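About Rustura

Rustura helps small and mid-sized companies plan, budget for and buy robot equipment. We do not build robots and we do not sell them. Clients pay us a fixed fee for a written plan, and we take no commission from suppliers.

The company was started by Hooman Ghorbani, a controls engineer, and Fereshteh Ebrahimi, who spent her earlier career in purchasing for a food packing group. The office and test room are at 2511 Vinholm Road. Most of our clients pack produce, baked goods or small household items.

What we do

Our work usually starts before a client has talked to a supplier. We visit the site, record the items to be handled, and measure the floor area, power supply and air supply at the proposed station. From this we write an equipment plan with a budget attached.

A budget from Rustura has 5 headings: arm and controller, gripper and fingers, sensing, guarding and floor work, and the first year of running. Quotes from suppliers tend to cover the first three. Guarding is often priced late, and spare fingers are often left out. We list both from the start, with lead times, so that the finance department sees one total and one schedule.

We also compare quotes that have already come in. Suppliers describe payload, reach and cycle time in different ways. We restate each quote on the same terms and send any open questions back in writing. A comparison of up to four quotes is normally returned within 15 working days.

The planning standard

Our plans follow an in-house document called Naseri. It sets out what must be known about a part before a gripper is chosen: size range, weight range, surface, how parts are presented, and how they may touch or overlap. It also sets out what must be known about the station, including who clears a fault and how they reach it. The current issue is dated 28 November 2023. Clients receive a copy with their plan and may use it with other advisers.

The test room

The test room has 400 square feet of floor space and holds a bench, a lighting rig and storage for sample parts. Clients may book it before placing an order. Grasp trials with stand-in items are used to settle finger shape, opening width and camera position, the choices that most often change a gripper quote after it has been signed.

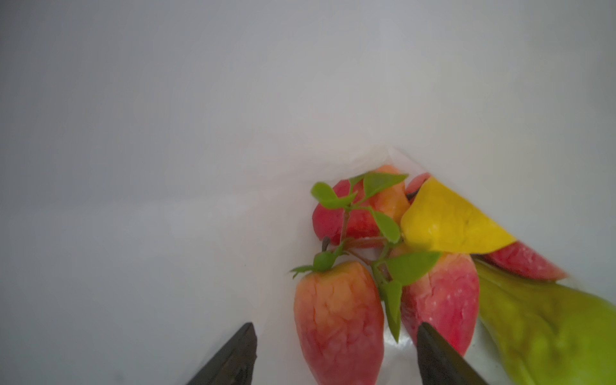 Results from a trial are written up in two pages and added to the plan. If a trial points to a cheaper finger set, the budget is revised at no charge. If it points to a second gripper or a tool changer, we price both options and show the effect on cycle time and on the spares list.

Stand-in items do not replace a trial with the client's own product. We ask for product samples before the final specification is issued.

Colex

Colex is our spreadsheet tool for tracking equipment costs after purchase. It is included with every plan and needs no license. It records spare parts, service visits and downtime by station, and compares them with the original budget. The entries are kept by the client. We review them once a year, in July, for clients on a support agreement.

Fees and contact

A site visit and short report cost $800, credited against the full plan if one is ordered. Travel is charged separately. Please send part dimensions, photos of the station and any existing quotes with your first inquiry.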